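Workshop notebook, Tostholm
16 December 2020

Desk day. I finally got to spend some proper time with the small pine-topped one instead of walking past it, and I like it more than I thought I would! The top was sanded and oiled back in August and the grain has come up nicely, small knots and all. I was tempted to fill the knots (Preda sent over a tin of that amber filler, still unopened on the shelf by the sink) but I think they stay.

The black metal base is the Setwood one. I went over it with the hex key and got maybe a quarter turn out of two bolts, everything else was tight. Leaned my whole weight on the front left corner and it didn't complain.

Then on to what goes on top, the part I'd been looking forward to. Headphones, books, phone, pens, sticky notes, the gray organizer – I want this to feel like a desk somebody really studies at, so no showroom tidiness please.

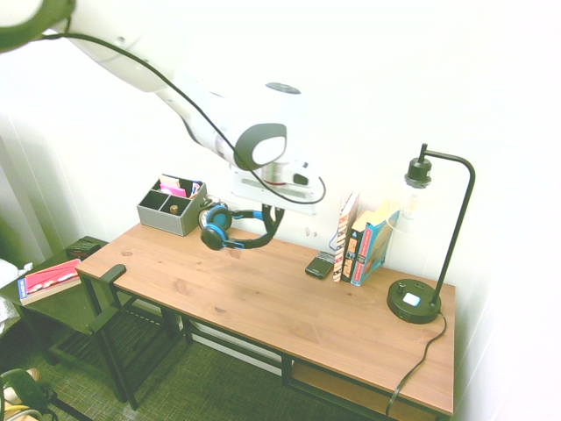

Same pine desk in both, with the gray organizer over on the left.

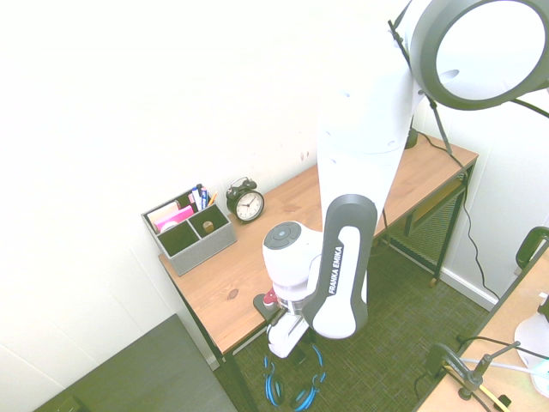 Things I want to remember before the next go. The organizer earns its spot, but I keep stuffing the sticky notes in wherever there's room and then the pens lean all over them. Pens at the back, paper next to them, little stuff in front, and stick to it!! Books need a bookend or they'll slowly slide flat, and I don't love hearing that thump when I'm at the other bench. Drastura has a plain steel one in their catalog, will ask if we can get a couple on the next order.

The wall is a headache. With the lights up full, the white bounces so much that my eyes are tired by lunch. I turned them down to 3000 K for the last 20 minutes and it was much nicer to work in, and the pine looked warmer too – would like to start there next time and see if anyone objects.

Still to do: second coat of oil on the edges (the front one feels a bit dry to me), felt pads for the feet, and find the 5 mm hex key, which I had in my hand an hour ago and have now lost again.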